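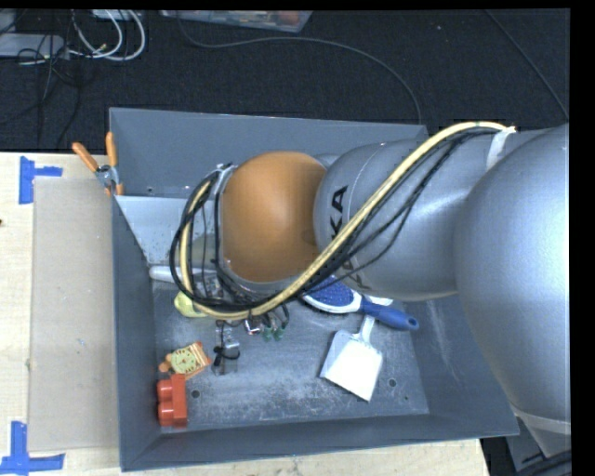

Thursday, bench notes, dye shed side

Walnut ink, batch 7. Starting a fresh page for this one because it's the first that behaves the way I want and I'd like to be able to find it again in a year.

Hulls came from the two trees behind the old mill at Muvdale. I picked them up late, after they'd gone black and soft, and they had been sitting under water in the lidded bucket since. Batches 4 and 5 were made from green hulls and I still think that was the mistake. The color was there on day one, a sort of tea with a yellow lean, and it never got past that no matter how long I cooked it. The black hulls are another thing entirely. You take the lid off and it's already ink, more or less!

Weighed out 514 g of drained hull, nuts removed, and put it in the enamel pot with 2,000 ml of rainwater. Brought it up slowly, held it just under a simmer, lid tilted. No iron this time. I want to know what the hulls do alone before I start adding things, and batch 6 had a rusty nail in it AND vinegar AND a different kind of water, so it told me nothing at all.

Smell: fine for the first hour, then like a wet dog in a church. Windows open. Whoever shares the shed with me on cook days, sorry, I'll put a note on the door next time.

Notes as it went:

First dip, just after it got hot. Pale brown on the cartridge paper, no body. Dries lighter than it goes on.

Second dip, mid morning. Much better. Warm brown with an edge to it, and a little darker line forms where the wash stops, which I love. This is the effect in the old surveyors' sheets and I've been trying to get it for months.

Third dip, before lunch. Stronger, and starting to get gritty. There is a fine sludge that comes off the hulls and it settles in the pen slit. Strained a small jar through cotton and the grit went away, but so did a bit of the darkness. So some of the color is sitting on the particles and some is properly dissolved. Worth remembering when people ask for it "as dark as possible."

Took the pot off when it had dropped to less than half. Strained twice through old bedsheet, once through a coffee filter. The filter clogged almost at once and I had to swap it over and over. Next time let the whole lot stand overnight and pour off the top, it will save an afternoon.

Reduced again in the small pan, lowest flame. This is the part where I burned batch 3, so I stood over it the entire time and got some reading done. It goes from thin to syrup very fast at the end. Stopped when a drop on a cold saucer held its shape for a moment before spreading.

Yield: three and a half small jars. Color in the jar is flat black. Color on paper, wow. Put a loaded brush down on the Fetwood hot press and pulled it out with clean water and it ran from a chestnut to a pinkish biscuit with no green anywhere. The pink is new. None of the earlier ones had any pink.

Binder

Gum arabic, from the tin of lumps, soaked overnight and strained. I tried three strengths in separate saucers.

Weak: flows beautifully, feathers badly on the cheap sketchbook, fine on the Fetwood.

Middle: sits up on the paper a touch, a slight sheen where it pools, crisp line with the dip pen. Best of the three by a long way.

Strong: shiny, slow, and it cracked when I bent the strip over the edge of the bench. No.

Going with middle. Clove, two per jar, whole, same as always. The jar from batch 2 still has no mold and that was cloves only, so I'm leaving it alone. The Prestatton recipe wants a splash of spirit as well. I did one jar that way for comparison and marked the lid with a stripe of red tape.

Paper tests

Did these after lunch with the light from the north window. All with the same pen and the same brush, washed in between.

Fetwood hot press: the winner. Clean line, even wash, and the darker rim shows up every time.

Rolland laid: nice with the pen, and the lines in the paper catch the wash so you get a faint ribbing. I thought I'd hate it and I want to use it for everything now. Wash takes longer to dry.

Cheap sketchbook: feathers, as I said. Goes a bit gray too, and I don't know why. It could be something in the paper. The same ink out of the same jar looks like two different inks if you lay the strips side by side.

Brown wrapping: surprisingly handsome. No good for tone, there's nowhere lighter to go, but a bold line looks terrific on it, and with a little white chalk on top you could do a whole picture.

Offcut of the linen: soaked straight in and spread to the size of a coin. Dried a lovely soft tan. That's dyeing and belongs in the other notebook, but I've pinned the scrap here so I don't forget.

Iron, just a taste

I did give in at the end of the day. Took a spoonful of the finished ink into a saucer and added a few drops of the iron water from the shelf. It went over to a cool, nearly black brown while I watched. Beautiful, and not at all what I'm after for the map borders, but for lettering it could be perfect. The worry with iron is what it does to paper over the years, and I don't have years of results to look at. I've put a heavy patch of it on a strip of the Rolland and stuck that inside the back cover of this book. Check it each June.

Light test

Strips in the south window, half of each one covered with kitchen foil and tape. One plain, one with iron, one from batch 2, one bottle of store sepia for company. Note to anyone who tidies: please leave the foil on! The last set lost its foil after 23 days and I had to throw the results out. Those strips had already faded a little on the bare side, the green hull ones worst, but with no end point it isn't worth much.

Things that went wrong

The wooden spoon is now a walnut spoon forever. My fingers too. Gloves were in my apron pocket the whole day.

Knocked the weak saucer onto the blotter. The blotter looks great and I've kept it.

Mixed up two lids and had to tell the jars apart by smell. Label the jar, never the lid. I have written this down before, in batch 1 and again in batch 4.

The small pan has a pinhole, or something like one, near the handle. There was a brown ring on the stove when I lifted it. Don't use it again for anything you want to keep.

What I'd change

Longer soak, cooler cook. The pink seems to have come in during the slow hold, and I'd like to see whether a full day at barely warm brings out more of it. It would cost nothing except the smell.

More hulls to the same water. If it starts stronger then the final reduction is shorter, and that's where all the risk is.

Keep the sludge. I threw out a good cupful and then spent the evening wishing I hadn't. Dried and ground up with a bit of gum it might make a crayon, or at least a very odd watercolor. There's plenty more in the bucket, so all is not lost.

Try a reed pen. The steel nib is fine, but this ink has a thickness to it that wants something softer. There are reeds by the ditch at Muvdale and I'll cut a handful when I go back for the rest of the hulls.

To do before the next cook

New coffee filters, the big ones.
Scrub the enamel pot, inside of the lid as well.
Gum arabic is down to the last few lumps, order more.
Ask if anyone has a spare sheet of the Rolland in the heavier weight.
Write up the batch on a card for the shelf, with a swatch, while I can still remember which jar is which.

One more thing, added after supper. Went back to look at the strips with the lamp on. The one on Fetwood has dried down a shade darker than it was at four o'clock and the rim is sharper. Batch 2 did that as well over its first week, now that I look at the old page. So don't judge the swatches until Monday, and leave the red tape jar closed until then too.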